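Getting More Out of Pegboard and Hooks

I have lived with pegboard in one room or another for 19 years, first in the Dallen house and now here in Trovstead, and I still get letters asking how to keep the hooks from jumping out every time you grab a whisk. So let me put it all down in one place (and forgive me if I wander).

Start with the wall. Pegboard needs a bit of air behind it or the hooks won't seat, so screw thin strips of wood to the studs first and hang the board on those. If you're renting, lean a framed panel on the back of a counter and clamp it at both ends. Mine has stayed put through two moves and one very enthusiastic puppy!

Painting comes next, if you want color. Use a small foam roller and go light, two thin coats, and poke the holes clear with a golf tee before it dries. A busy pattern is lovely too. Plaid hides smudges like nothing else, and I'm partial to a red one with a plain black hook rail across it.

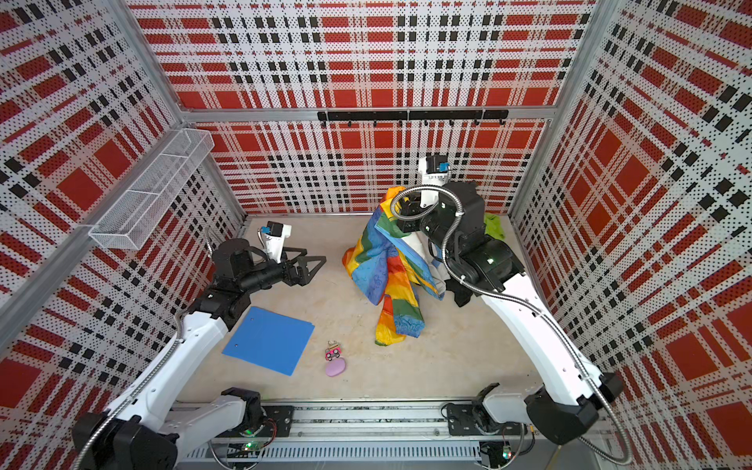 Keeping the hooks in place

A dab of hot glue on the back of the peg holds it well, and you can twist it off later with no harm done. Firdevs Polat wrote in to say she uses small zip ties on hers, which I have since tried on the heavy skillets and liked very much.

What to hang where

Everyday things go between your shoulder and your hip. I keep 11 tools on mine and the rest live in a drawer, potato ricer included.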